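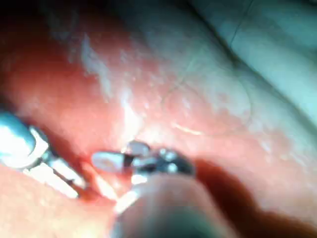

Figure 3. Close view of the small grasper over the tissue, with two other instruments nearby.

4.2 What we wish we had budgeted for

When we drew up the Trerumon equipment plan in May, I put nearly all my energy into the arms and hardly any into what goes on the end of them. Big mistake! The arms were one line on the quote from Petrauskas. The graspers and needle drivers ran to pages, and we'd set aside money for 30 of them (I really thought that was generous) with no spares for the small joints behind the jaws.

Suture was worse. Our first order was 325 packs, and I'd priced it as if every pack would end up in a finished stitch — it doesn't work like that when people are still learning. 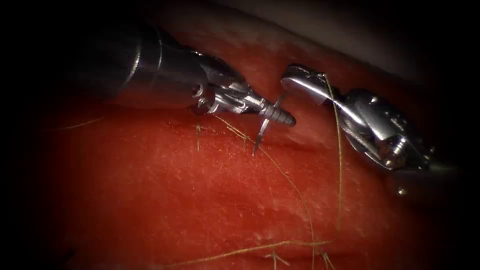
So we went back and split the plan into things we buy once and things we keep buying, and gave needles, thread and tissue their own line. Flallow would sell us thread in lots of 2,000, which brought the unit price down a lot but ate most of that quarter's cash. Gultine offered smaller lots with faster delivery, and we ended up using both.

If I were starting over, I'd ask for the instrument price list before even looking at an arm. The revised plan, with the tool replacement schedule, is in Appendix B.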